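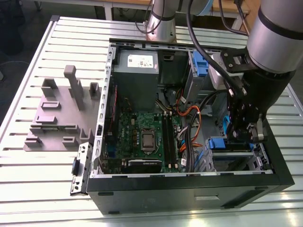 Chapter 4
Inside the Case

Most of us use a desktop computer for years without once seeing the inside of it. It sits under the desk and hums, and now and then somebody kicks it. So if you feel a little nervous about taking the side off one for the first time, you are in very good company. Canan Dönmez, who taught me this trade on Tuesday evenings in a chilly room above the Karras bicycle shop, still remembers closing her first case again in a fright and going off to make tea.

You needn't do that (though tea is always welcome, well away from the bench). The inside of a tower is a much friendlier place than it looks, and by the end of this chapter you should be able to name every large part in it.

Begin by laying the case on its side, so that you look down into it as you would into a suitcase. The power supply is the plain metal box in one corner, and its label is worth reading before anything else. The big green board is the motherboard, and nearly everything else either sits on it or is joined to it by a cable. With the cooler off, you can see the processor itself, a silver square held down by a metal bracket. The memory slots are the long, narrow ones with a latch at the end, and they may well be empty in a machine that has been used for spares.

Then there are the drive bays. Many makers colour the parts you are meant to pull or press — blue plastic is a common choice — and once you have noticed this you will find your way about far more quickly.

Leave the cables alone for now, please, however untidy they seem. We shall follow them one at a time in section 4.2, beginning with the orange and yellow wires, and you will want a pencil and the blank plan on page 66.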